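Ultan Sheehan has opinions about bins, and he would like it known that he did not set out to have them.

"I was a furniture person," he says, pouring coffee in the front office at Altaddale, where he has run the storage and packing floor for most of his working life. "Chairs, then tables. Then somebody asked me to look after the bins for a week, and they never asked for them back."

The building holds 1000 of them, give or take whatever has wandered off to the loading dock. Most are plastic, stack neatly and bore him. The ones he likes are metal, with high walls that lean in toward a floor much smaller than the opening.

"People look at the slope and think it's there for looks," Sheehan says. "Nobody has ever sloped a bin for looks. You drop a thing in and it finds its way to the floor. Straight sides, it gets stuck upright in a corner and sulks."

Things sulk a good deal in his telling. Lids sulk. Labels sulk. The blocks, which his floor uses to try out a bin before it goes into service, are apparently the worst.

"A block has six sides and it wants to sit on the wrong one," he says. He prefers red and green, having spent an early season with gray blocks in gray bins, a period he describes as character building. How many go in depends on the bin. He tips them from waist height and doesn't straighten them afterward, a rule he defends with some heat.

"If you tidy them you've learned how tidy you are. I already know how tidy I am. Ask my wife."
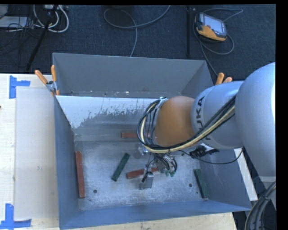
Three red blocks, two green, and a floor that has seen some use.

The scuffs don't trouble him. A clean floor, he says, means a bin that has been in a showroom, and he has little patience for showrooms. He once visited one run by Lykkegaard, where the bins were lit from above like necklaces. He lasted 20 minutes and left with a catalog, which now holds up one end of a shelf.

Worn paint is another matter. Pale coatings are easy to see into, he concedes, until they start to flake, and then he is torn between repainting and leaving well enough alone. He usually leaves it. Bin 3134, his favorite, has been due for a fresh coat since a certain April he declines to identify.

"We had a meeting about it," he says. "There were pastries. Everybody agreed it should be painted – and then it was Friday."

I ask whether he has a favorite place for a block to land. I mean it as a joke. He puts the cup down.

"Along the wall, lying flat. You can see what it is and where it ends. Leaning is trouble. A leaning block is telling you it hasn't decided."

He has thought about retiring. His brother has a boat and keeps offering him a seat on it. Sheehan went out once, for an afternoon, and spent most of it rearranging the locker under the bench, where he found two flashlights, a quantity of rope and a sandwich of uncertain age.

"Straight sides," he says of the locker. "Everything was in the corners."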